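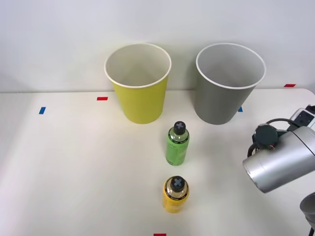 Gakesent Break Room Puts the Cups in Order

E-mail this story | Print this story | 24 comments

January 16, 1999 – The great cup question at the Gakesent building has been settled for now, and the winners are large, made of paper, and come in two colors.

Staff at the office supply distributor voted 188 to 3 this week to adopt what the ballot called a "color-matched drinks table," under which yellow drinks go with yellow-green cups and green drinks go with gray ones. Those hoping for green cups were told the supplier does not make them in the large size. They took it fairly well, considering.

A sample setup went on show on a plain white table: a yellow-green cup and a gray cup in a row at the back, with a bottle of green drink in front of the gap between them and a bottle of yellow in front of that. Strips of colored tape on the tabletop serve as position markers. Both bottles have black screw caps with an X on top, so anyone looking straight down at the caps will need to lean over a little before choosing.

The trouble goes back to December, when the building ran through almost 4,000 cups in a month, a total that works out to a great deal more thirst than anyone has admitted to. Most were used once, set down, and lost track of. The cups were all white then, and once two of them had been parked side by side on a filing cabinet, their owners tended to give up and start over.

"People would pour half a cup, put it down to answer the phone, and come back to a lineup," said Bjarke Lykkegaard, the office manager, who drew up the plan over the holidays and does not seem to have been asked to. "I had a lineup on my own desk. I couldn't have told you which one was mine under oath."

Under the new rules, each floor gets one table. Bottles stay in the middle and cups stay at the back, against the wall, where elbows are less likely to find them. A used cup may be refilled as often as its owner likes, as long as the drink going in is the same color as the one that came out. Mixing is discouraged. The memo on mixing runs a full page.

Lykkegaard had first looked at a heavier plastic cup from Pruser, which the third floor liked and the accounting department did not. A rival proposal from Juhl, the cleaning contractor, called for everyone to bring a mug from home and wash it. That proposal received no votes, including, by all appearances, from anyone at Juhl.

The three votes against the winning plan came from the mail room, where coffee is the only drink taken seriously. Coffee is not covered by the rules. Asked which color of cup a coffee drinker should use, Lykkegaard said he was aware of the issue.

The paper cups come from Fineo, and the first cartons have been delivered to the supply closet on the ground floor. Gray is going faster than yellow-green. The company has not said what happens when one color runs out before the other, although the memo does mention a sign-up sheet.

The tables go into use on all floors as soon as the tape is down. Employees who find a strip has come loose are asked to press it back where it was and not to improve on the layout.

E-mail this story | Print this story | Read all 24 comments | Shared 3 times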